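Open Day at the Drekard Workshop — Photo Gallery

In June we opened our doors again for everybody who wanted to see how we teach our robots to set a table. The Drekard workshop is on the second floor of the old Hekel building in Plurkmont, and the visitors who came by the stairs deserve a special thank you. We had 60 chairs and 80 people, so for the next time we will borrow more chairs from the school across the street.

For those who could not come, I have put together this small gallery. I write a few lines with each picture, because many of you asked questions on the day which I could answer only in a hurry. My English is slower on paper, but I hope it is more correct.

The first part of the program was about holding. For a person a fork is a very easy thing. For a robot it is one of the more difficult objects on a table. It is thin, it is smooth, and it lies almost flat, so the fingers must come down very close to the surface without pushing against it. In our older demonstrations we used wooden blocks, and the visitors were polite but a little bored. With forks they came closer and they asked much better questions.
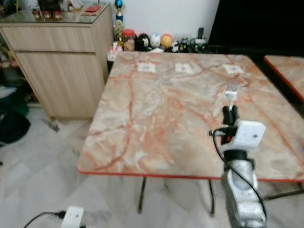 Fork upright in the fingers, held by the handle.

After the fork is held, the work is still not finished. The arm must decide where to put it and at which angle. A guest who has worked many years in restaurants explained to us that we set the fork too far from the plate. We discussed this for a long time, and in the afternoon round we moved the target closer. I think she was right. It is good for engineers to hear such things from people who have set more tables than we have.

We ran 4 rounds in total, each with a short talk before it. The last one started at 17:17, although the printed program said five o'clock. This is why the door code for the evening group was 1717, a small joke from the team which only half of the guests noticed. The delay was our fault. We had to restart one computer and then wait until it found the arms again.

Many visitors wanted to know what is different between a robot in a factory and a robot for the home. In a factory the part usually comes to the same place every time, and the machine repeats the same path. At home everything moves. Somebody puts down a cup, somebody turns a fork the other way, and the robot must look again before it acts.

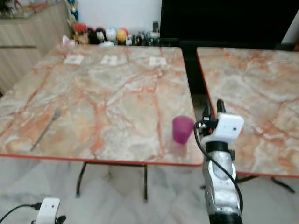 The children understood this faster than the adults. In the second round one boy asked if the robot gets angry when you move its things. We told him that it has no opinion, it only looks and makes a new plan. He was not fully convinced — and he stayed for the next round also, to check.

We also heard some critical words, and I want to write them here too. Several guests found the movements too slow. This is true, and part of it is our choice. When there are people near the table we limit the speed, and we prefer a slow fork to a fast one. Other guests would like to see food on the table next time. We are thinking about it, but soup will have to wait.

The coffee and the poppy seed cake came from the Kovačević bakery downstairs, and both were gone before the third round. If you did not get a piece, the bakery is open every morning from seven and the cake is the same one. 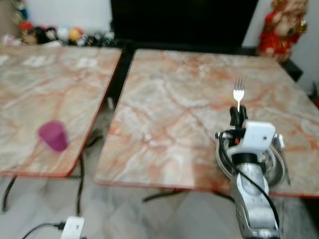
Can I bring a school class to see the robots?

School classes are welcome from September, in groups which are not larger than one class, and the visit is free. Please write to us two weeks before and tell us the age of the pupils, so that we can prepare the talk for them. Younger children need one adult for each small group, and bags stay in the hallway.

The next open day will be in November, in the same rooms. The program will be on the notice board at the entrance of the Hekel building and also on this page. If you took your own pictures in June and you would like to share them with us, you can leave them at the front desk on a memory stick, with your name on it so we can give it back.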